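4.2 Phrasing, breath and microphone distance in the Ternov recordings

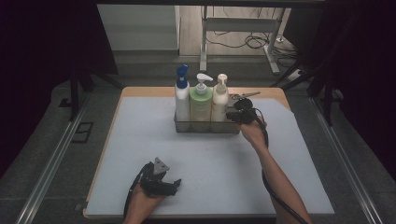 Figure 3. Three pump bottles in a clear plastic caddy on a covered table.

The analysis in this section is limited to the ballad repertoire of the Ternov club singers, as preserved on tape transfers held at Grunalport. Up-tempo numbers are treated in Section 5. The distinction matters because the two groups of recordings were made with different microphone placements, and level differences between them can't be read as differences in vocal effort.

The corpus consists of 135 performances by four singers. Each transfer was segmented by hand into sung phrases, where a phrase is any stretch of singing bounded by an audible breath or by a silence longer than 400 milliseconds. This gave 1,820 phrases. Segmentation was carried out by Mabuza and checked by Pascual, who worked without access to the first set of boundaries. Disagreements were mostly confined to the ends of held notes, where room noise on the older reels masks the release of the voice. In those cases the earlier boundary was kept.

For each phrase we recorded its duration, the position of its first and last syllables relative to the notated bar, and whether the phrase ending agreed with the line ending in the published lyric sheet. We refer to a phrase that carries across a line ending without a breath as a joined phrase. The term follows Dumitrescu's usage in the liner essays for the Stundby reissues, although he applied it only to cases where the harmony also moves at the join. We drop that condition here. Keeping it would have removed nearly all of the verse sections, in which the accompaniment tends to hold a single chord.

Joined phrases account for 466 of the total. They are unevenly spread across the four singers, with Ghiță producing well over half. His joins fall most often between the second and third lines of a verse, and the breath that a listener would expect at that point is moved to the middle of the third line, usually ahead of a verb. The effect on sense is considerable. A lyric set down on the sheet as two plain statements is heard as one statement with a qualification attached.

Earlier accounts put this habit down to lung capacity. Bălan, in particular, argued that Ghiță sang across line endings when the tempo allowed it and stopped when it did not. Our measurements offer little support for that reading. Within the ballads, tempo and the rate of joining are only weakly related, and the longest unbroken phrases occur in two of the slowest performances in the set. Where the same song exists in more than one take, the joins are generally in the same places, even when the takes differ in tempo by a noticeable margin. This suggests that they were settled in rehearsal.

Microphone distance is harder to assess. No session sheets survive for the first two years of the club recordings, and those that do survive give the model of microphone but not its position. We therefore estimated relative distance from the ratio of direct to reverberant sound at phrase onsets, using only onsets with a hard consonant and discarding any that overlapped with brass. Frequencies below 2,000 hertz were excluded, as the transfers show an uneven hum in the lower range. The estimates are coarse - good enough to separate a singer who leans in from one who stands still, but not to place either of them in the room.

On this measure Ghiță moves more than the other three. He comes closer to the microphone for the last phrase of a verse and backs away at the start of the bridge, so that the recorded level stays fairly even while the tone of the voice changes. Dantas, who has listened to the same transfers for a study of club acoustics, reached a similar view by ear (personal communication, 6/1/22). He noted that the movement is absent from the January session, at which the singer may have been seated.

Two cautions apply. The transfers were made from second-generation copies, and some compression was almost certainly added at the copying stage, which would flatten the level differences we are trying to measure. The lyric sheets were also printed after the performances in several cases, and their line endings may reflect the printer's column width more than the songwriter's intention. We re-ran the count of joined phrases using rhyme position in place of the printed line ending. The total fell slightly and the ranking of the four singers was unchanged.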